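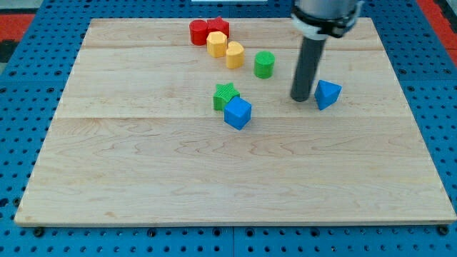

## Sorting table check, Wasero playroom

Checked by Joelle Masri, April 20, 2026. Copy to Godfrey Lyimo.

**Board**

- [x] Surface free of splinters. Ran a cloth along the grain both ways, no snags.
- [x] Seams between planks level. The one near the back edge catches a fingernail slightly. Check again in October.
- [x] Front edge smooth. No sanding needed.
- [ ] Bolts along front edge tight. Left and center are fine. The right corner takes a quarter turn by hand. Needs a wrench, size 9.

**Blue base**

- [x] No cracks between the holes.
- [ ] Holes clear. Crumbs and lint on the left side. Vacuum with the narrow nozzle.

**Shape blocks**

- [x] Stars: points not chipped, red or green.
- [x] Cylinders: no sharp ridges. The ribbed green one holds dirt, so use the soft brush.
- [x] Yellow heart and hexagon: no cracks.
- [x] Blue cube: corners sound.
- [x] All blocks too large for the small parts tester.
- [ ] Washed and logged. Last entry in the Mussa binder is missing initials.

**Comments**

Stars and cylinders are going back in the wrong bin. The label has come off again; Godfrey has spares in the Hernitz drawer.

Table stays in use. Bolt to be done before the next group. Recheck in 29 days.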